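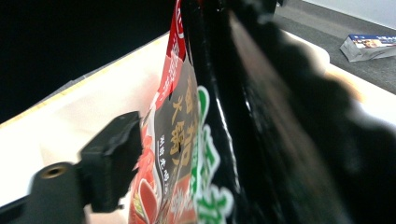 Notas del ponente: migrar las copias de seguridad sin parar el servicio

Charla de 31 minutos más preguntas. Versión revisada el 21 de febrero.

Diapositiva 1. Presentación
Saludar, decir el título y pasar rápido. Preguntar a la sala quién restauró una base de datos completa el año pasado. Esperar las manos. Después preguntar quién lo hizo fuera de una emergencia.

Diapositiva 2. De dónde partimos
Skevska tenía 448 bases de datos PostgreSQL repartidas en nueve clústeres de Kubernetes. Cada equipo hacía las copias a su manera: unos con un CronJob y pg_dump, otros con instantáneas de volumen, dos equipos con un script que vivía en el portátil de alguien. Todas las tareas salían en verde en el panel. El panel solo miraba el código de salida.

Diapositiva 3. El incidente de abril
Contarlo despacio. Se borró un espacio de nombres por error y hubo que recuperar la base de facturación interna. El volcado existía, pero le faltaban los roles y dos extensiones. Tardamos una mañana entera en volver. No entrar en quién ejecutó el comando – si preguntan, decir que los permisos lo permitían y seguir. 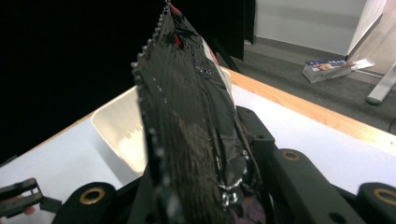 Tiempo de lectura: 3 minutos

Diapositiva 4. Qué elegimos
Nivov es el operador que escribimos dentro de la empresa. Lee un recurso por base de datos, programa la copia base, archiva los WAL en almacenamiento de objetos y guarda el resultado en el propio estado del recurso. Enseñar el YAML corto, el de doce líneas se deja para el anexo. Aclarar que valoramos operadores existentes y que hoy quizá habríamos decidido otra cosa.

Diapositiva 5. La restauración como prueba
Esta es la parte importante, dedicarle tiempo. Cada noche Nivov elige unas cuantas bases, las restaura en un clúster aparte llamado Parkby y ejecuta las consultas de comprobación que ha escrito el equipo dueño. Si fallan, se abre una incidencia con la misma prioridad que una caída. En el primer trimestre hicimos unas 2.000 restauraciones. Las primeras semanas falló casi todo por versiones menores distintas entre origen y destino.

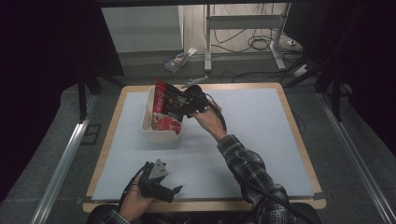

El otro motivo frecuente fue el tamaño de los volúmenes. Parkby se creó con discos pequeños para ahorrar y las bases grandes se quedaban a medias, sin un error claro en el registro. Ahora el operador compara el espacio antes de empezar y, si no cabe, lo marca como fallo.

Diapositiva 6. El cambio equipo por equipo
Mantuvimos el sistema viejo en paralelo hasta tener varias restauraciones buenas seguidas de cada base. El coste de almacenamiento subió durante esos meses, decirlo sin rodeos. El equipo de Dunbar fue el último, por las ventanas de mantenimiento que tenía pactadas.

Diapositiva 7. Pendiente
Cifrado con claves por equipo. Bases de más de un terabyte, que siguen con un proceso manual. Alertas menos ruidosas los fines de semana.

Preguntas. Tener abierta la terminal con el listado de estados por si piden verlo. La demo en directo solo si hay buena red; si no, usar la grabación.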